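Spring coats, and where mine went

I finally did it. After 12 winters in the same green parka I gave the thing up, and I've been moping about it all week! The zipper quit in November and I got through the rest of the cold with safety pins and a big scarf, which is no way for a grown woman to go to work.

Tumaini Rugemalira talked me into trying the mending table at Obura before I bought anything new. She was right, of course. They put a zipper in my old rain jacket for 15 dollars, and it's a good one too — chunky teeth, the kind you can work with gloves on.

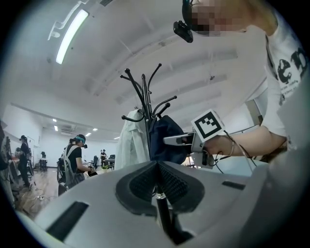
Coat swap at Obura

So now I'm sold, and I'm dragging you all along. Bring a clean coat, take a different one home. Kids' sizes go fastest, so if you have outgrown snow pants in a closet, please dig them out. Bakari Mabula is taking drop-offs in the evenings until the swap, and he'd love them on hangers if you can spare a few (mine all seem to vanish). Check your pockets first! I left a library card in the parka and had to go back for it.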